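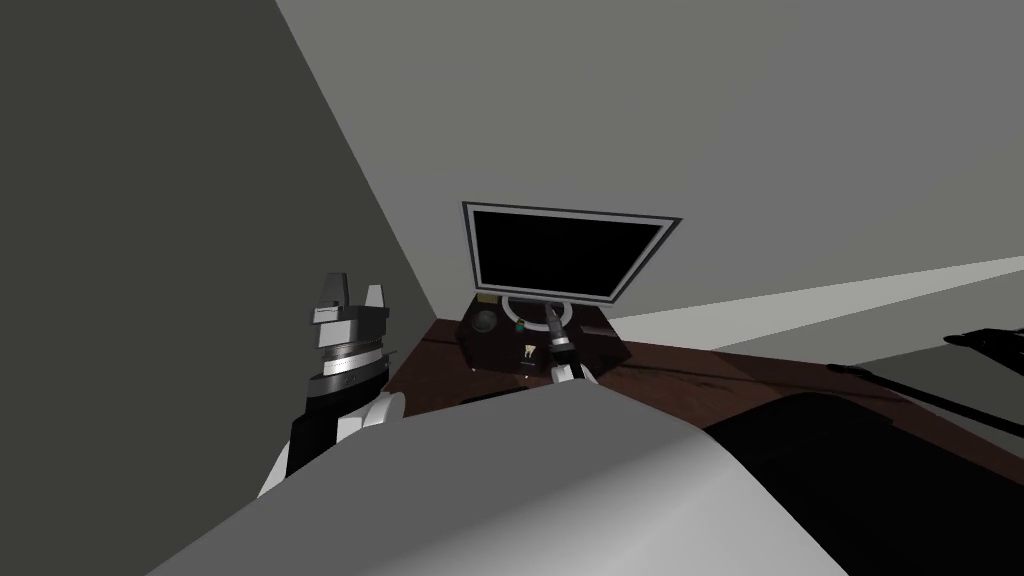
Figure 1. Simulated desk task, view from the robot's side. One gripper is at the white ring on the console, under the monitor.

Handout 5: Randomizing the camera pose in simulation

Last week we trained a policy from demonstrations with one fixed camera. Today we look at what happens when the camera pose is changed for every episode. The method follows the Sumedell project, and the desk in Figure 1 belongs to their task set.

Setup. The data set has 600 simulated demonstrations. We keep 160 of them for validation and never train on these. Each demonstration is stored as joint positions and gripper commands, without pictures. The pictures are rendered later, so the same motion can be rendered again from any camera pose we like. Please keep this in mind for exercise 2.

Sampling. For each episode we draw one roll angle, uniform between minus 30 and plus 30 degrees, and one small shift of position. The pose stays constant until the episode ends. In the first version the pose was drawn again at every time step, and the training loss became very noisy. I do not recommend it.

Occlusion. When the viewpoint is near to the robot, its own body can hide a large part of the desk. Look at the lower third of Figure 1: the light gray body part covers the near side of the desk and the lower ends of both grippers. We do not remove such views from training. We only reject a pose if the target is hidden in the first time step.

Result. With the fixed camera, the policy learned the Werndale test set well but failed in most trials when the test camera was rolled. With random poses it was a little worse on the fixed camera and much better on the rolled one. The curves are in the Plarkell report, section 4. Note that both policies had the same number of training steps, so the second one saw each view less often.

Exercises
1. Why do we draw the pose once per episode? Answer in two or three sentences.
2. Render 30 validation episodes with zero roll and again with the largest roll. Compare the action error of both policies.
3. Propose a different rejection rule for hidden targets and say what it costs.

Bring your plots on Saturday.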